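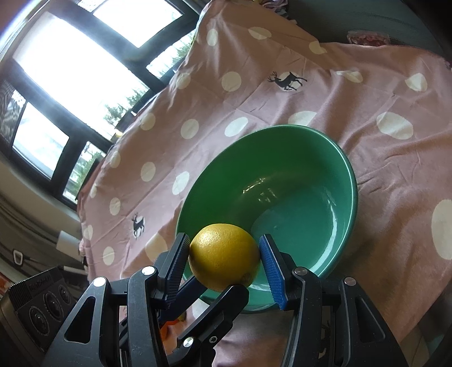

Can a high school club collect useful robot training data without owning a robot?

A club can, as long as it has a hand-held gripper, a camera on it, and members willing to do the same small job many times over. Our club has been doing it since December. Thread on how we work, for other clubs who have asked.

2/ The club is at Gillthorpe. I'm Izzati Chong, and I keep the schedule and the logs. Teguh Liew and Vanderleia Bittencourt do most of the gripper work. Faizal Pelupessy checks the recordings. Larasati Tambunan is our advisor and signs off on each batch before it leaves us.

3/ Our target for the school year is 2,000 accepted demonstrations. A demonstration is one person doing one task from start to stop with the gripper. Accepted means Faizal watched it and found nothing wrong. Rejected ones stay on the drive but don't go toward the total.

4/ The task set this term is called Hesley. It covers fruit and a bowl. Pick up a piece, put it in, take it out, move it next to something else. We picked fruit because the sizes vary a lot and everyone can get some at a grocery store.

5/ Size matters more than we expected. A lemon fills the space between the fingers and you can be a little off and still get it. A cherry tomato needs the tips lined up well, and if you squeeze hard it shoots out sideways. New members start on the big fruit and move to the small fruit in their second session.

6/ We work on printed cloth on purpose. The first batch was all on a plain white table, and Larasati's comment on it was that a model trained on that would know one white table very well. Now every batch has to use a different surface from the batch before it.

7/ Folds in the cloth are fine. Don't smooth them out between takes. We wrote that into the rules after two people kept stopping to tidy up. 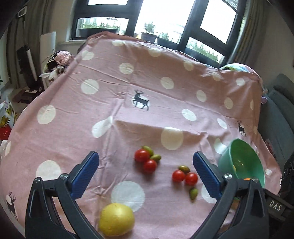
Tomatoes, a lemon and the green bowl on the dotted deer cloth.

8/ On light: daylight from a window is okay, but it changes during the day. We write down the time at the start of each session and again at the end. Faizal sorts by time when he checks, so he can see if one part of the day is causing most of the rejects. So far late afternoon is the worst for us.

9/ A normal session is 60 takes per person. Vanderleia tried going past that and her last ones were sloppy, so we stop there. Switch hands halfway if your wrist gets tired. Log it if you do.

10/ Most common reasons for a reject:
Started moving before the recording was on.
Free hand came in to help.
Dropped the piece and picked it up again without calling it a new take.
Camera bumped and pointing a little off.

11/ The third one caused an argument. Teguh thinks a drop and a recovery is good data, and there's a case for that. We now keep those in a separate folder named Renivow (his pick, no idea) and they have their own log. There are 72 in there.

12/ Cost so far has been low. The fruit gets washed and eaten or taken home unless it hit the floor. Soft fruit gets pulled from the set, because it squashes in the fingers and then you are cleaning ribbed pads with a toothbrush.

13/ Someone asked how many people you need. We ran the first month with 4 and it was enough: two on takes, one on the log, one checking. With fewer than that, the checking falls behind and you find out too late that a whole session has the same mistake in it.

14/ Next task set is Lubis, which is folding small cloths. Teguh and Vanderleia are testing it now. The fingers have trouble getting under a flat corner, so we may start with the corner already lifted and say so in the task notes.

15/ If you run a club and want our log sheet and the reject list, reply here or message me. It's one page. Please change the task names to your own so the batches don't get mixed up if we ever trade.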